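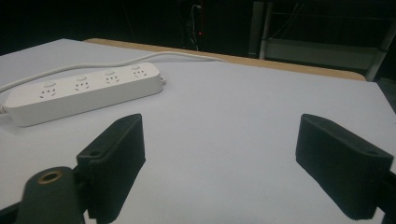

4.2 Individually switched outlets and standby use

Power strips with a separate switch for each outlet are sold on the claim that people will turn off what they are not using. We doubt this. A strip such as the one in Figure 3, with four outlets in a row and a small round button behind each, certainly makes it possible to cut power to one device and leave the others running. Whether anyone bothers is a different matter, and the evidence offered so far is thin. The Villetico household survey asked people if they "regularly" used the switches and took their word for it. Gaber's desk study in the Zindach offices did better, logging 2580 hours of strip use, but the staff knew they were being watched and had been given a talk on saving energy in March.

Figure 3. White power strip with a button for each outlet, on a white tabletop.

There is also the matter of labels. When the buttons all look alike, a person must trace a cord back to its outlet before pressing anything, and a wrong guess may shut down a computer in the middle of a job. Two of the people we interviewed said they had stopped using the buttons after a mistake of this kind. We would not build a theory on two people, but the earlier papers do not report such mistakes at all, and we find it hard to believe there were none.

Placement was poorly recorded too. Strips kept on top of a desk and strips kept on the floor were pooled in both data sets, although reaching a button is plainly easier in the first case. Until the two are separated, we see no grounds for the savings claimed.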